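Robot arm joins the lunch counter at Cellstead

11th February

Anyone who has queued for a sandwich at the Cellstead business park will know that the half hour after noon can feel like a very long time indeed, both for the people waiting and for the people on the other side of the counter. So it was with a good deal of curiosity (and a fair amount of hunger) that we went along to the Lusadico canteen to see how its new robot arm is getting on, and to ask the staff what it has meant for them.

The arm came into use in January, at the far end of the counter, and it looks after the simplest part of the trade: cold lunches ordered ahead by phone or from a desk. It picks up a wrapped or boxed item or a drink, sets it down where it is wanted, and goes back for the next one. The canteen serves 500 lunches on a busy day, and a good share of those are now ordered ahead by people who only want to collect something and get back to work.

Lusadico runs the canteen for the whole park and has 43 people on its books across its kitchens, with eight of them at Cellstead. All eight are still there, we were glad to hear, and the company has told them in writing that no post will go as a result of the arm. What has altered is the shape of the day. Two members of the team used to spend the entire lunch service reaching, bending and passing things across, and by two o'clock their shoulders knew all about it. One of them has moved to the hot counter, which she had been asking to do for ages, and the other now splits his shift between the kitchen and looking after the arm.

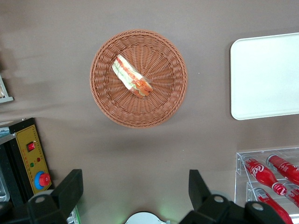
Looking after it is a proper job, and one that took some learning. The arm was supplied by Stasosholm, whose engineers spent seven days on site showing the staff how to start it, stop it and put things where it can find them. That last part is the one everybody talks about. A person will happily take a drink from wherever it has been left, but the arm likes things in their usual places, so there is a small routine to setting up its table each morning. Baskets have to be kept well clear of the trays, and the bottles of Coca-Cola lie on their sides in a clear rack with slanted rows, so that each one is easy to get at. A sandwich wedge resting in a round woven basket seems the most ordinary thing in the world, yet we were told that soft bread gave the engineers more trouble than anything else on the menu – squeeze too hard and the filling goes everywhere, squeeze too gently and lunch ends up on the floor.

Not everyone was keen to begin with, and the staff were quite open about that. There were worries over hours, and one or two of the older hands wondered whether customers would miss having a chat. Lusadico has dealt with the first by fixing everyone's hours until the summer, and with the second by keeping the main till staffed, as it always was. Plenty of regulars still go there by choice, even when the queue is longer, and the team say they have more time to talk to them than they did before Christmas.

There have been a few grumbles too. The arm is slower than a practised pair of hands, it has to be stopped whenever somebody needs to restock beside it, and the early mornings have become busier now that the table must be laid out just so. The staff have asked for the setting-up time to be counted as a separate duty on the rota, and the company has agreed to try it.

A second arm is planned for the Alhassan building across the car park, where there is at present only a small coffee bar and nothing to eat after three. If it goes ahead, two of the Cellstead team will be paid extra to train their colleagues there. Orders for collection at Cellstead close at eleven each morning, and the hot counter is open to all comers as usual.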